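Dec 12, 2022

Up before the alarm again. Cold in the house, and the bread starter had barely moved overnight, so I put it on the shelf over the boiler and left it there. This is the flour from Vidal, the darker one, and it is slower than the white I was using in the fall. I should write that down on the bag.

Fed it at 50 grams flour, 50 grams water. Last week I was doing more than that and throwing most of it out. It smells sharper now, a little like apples. I don't mind the smell but the last two loaves were more sour than I wanted, and the crumb was tight near the bottom.

Worked until noon on the Plornia invoices. Two were wrong and had to go back. Ate the end of the old loaf, toasted, with eggs.

By one o'clock the starter had doubled, so I mixed the dough and let it sit before adding the salt. Folded it 4 times over the afternoon. It was sticky the whole way through and I kept wetting my hands. I think the dark flour wants less water than the recipe gives, whatever the recipe says about whole grain drinking more.

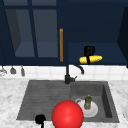 Rodrigo Godinho wrote back in the evening to say that I was giving up on the water too early and should leave it where it was. His view is that the trouble is in the final rise, that I am cutting it short because the top looks ready, and that a tight bottom crumb is what you get from that. He told me to put the shaped loaf in the fridge overnight and bake it straight from there.

He may be right. I have been baking the same evening so as to have bread for the morning, and on a cold day that is probably too soon. Shaped it at 6 and put it in the fridge under a cloth. No bread for breakfast, so oatmeal.

Other things. The bus was late both ways. Called Mom, who is fine and wants to know about February. I said I would look at tickets. Paid the gas bill. Need rice flour for the basket, and a new blade for the scoring knife, which drags.

Bed by eleven. Oven on first thing tomorrow.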